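Sideck Raised Dog Bed – Large

Home > Dogs > Beds and Crates > Raised Beds

The Sideck raised bed keeps your dog a few inches off the floor on a stretched fabric deck. It suits medium and large dogs that sleep hot, older dogs that find a flat cushion hard to get up from, and any dog that spends part of the day on a porch or in a kennel run.

The deck is a single woven sheet held on a steel frame. Air moves under and through it, so it stays cooler than foam in summer. In winter most owners put a blanket or a thin pad on top, and the bed works the same way with one on.

Who it fits

The Large takes dogs from Border Collie size up to a full-grown Labrador or Standard Poodle. To check, measure your dog from the nose to the base of the tail while it lies on its side, then add a few inches. A dog that curls up tightly can use a smaller bed than its weight suggests. A dog that sprawls, as many hounds and setters do, needs the full length.

We don't recommend the Large for giant breeds. The frame will hold a Great Dane, but the dog's legs will hang over the rail, and most won't use a bed like that for long. The Extra Large is listed on its own page.

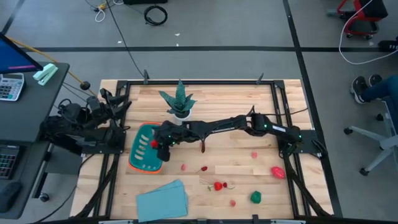
Puppies under five months usually do better on something lower. They chew corners, and the corner of a raised bed is at just the right height for it. If you do buy one for a young dog, take it up when you leave the house.

What's in the box

Four side rails
Four legs with rubber feet
One fabric deck
One hex key
Eight bolts, plus two spares
Printed instructions

Assembly

Allow 25 minutes the first time. Slide the rails through the sleeves in the deck before you attach any legs. The two long rails go in easily. The short rails are tight, and the last one has to be pulled into place, so a second pair of hands is useful. Put all the bolts in loosely, set the bed on a flat floor, press down on each corner, and then tighten.

The deck will feel very stiff when new. It gives a little over the first couple of weeks. Go over the bolts again at that point, as they can back out slightly while the fabric settles.

Getting your dog to use it

Some dogs step straight onto it. Others don't like the way the surface moves. Put the bed where the dog already sleeps, with its old blanket on top, and drop a treat in the middle a few times a day. Let the dog get off whenever it wants to. Once it will lie down for a minute or two, start giving treats only when all four feet are on the deck.

Herding and sporting breeds that have done any place training tend to pick this up in a day. Toy breeds and very cautious dogs can take a week or more. For a dog with sore hips, set the bed against a wall so it has one closed side to lean on. 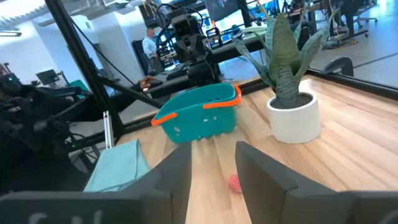
Cleaning

Shake or vacuum off loose hair. Wipe the deck with warm water and a little dish soap, rinse, and stand the bed on its side to dry. You can hose it down outdoors. Don't use bleach on the colored decks, and don't put the fabric in a dryer. The frame is powder coated – if it gets scratched through to the metal, touch it up before leaving it outside in the rain.

Long-coated breeds leave hair in the seam along the short rails. An old toothbrush gets it out.

Deck colors

Slate, Brown, Forest. Slate shows pale hair the most. Brown is the one we sell most of to people with yellow Labs and Goldens.

Replacement parts

Decks, legs, feet and bolt packs are sold separately. Decks made for the older Ondthorpe frame are slightly narrower and will not fit this one. If you aren't sure which frame you have, look at the feet: Ondthorpe feet are square, Sideck feet are round.

Shipping and returns

Orders go out from our warehouse within two working days. The box is long and flat and may be left at the door. You can return an unused bed in its box within 22 days. A bed that has been slept on can't go back into stock, but if a part is faulty we will replace it. Chewing and digging damage is not covered.

Questions we get

Can it go inside a crate? Yes, if the crate is wide enough. Measure the inside of the tray, as crate sizes are usually given for the outside.

Does it fold? No. The Zitus camp bed folds and is the better choice for travel.

Will the feet mark a hardwood floor? The rubber feet are non-marking. Wipe off grit before you slide the bed.

Can two dogs share it? Two small dogs can. Two large ones won't have room to lie flat.

Related items

Zitus Folding Camp Bed
Imhof Fleece Pad, Large
Sideck Replacement Deck, Large
Sideck Raised Dog Bed – Extra Large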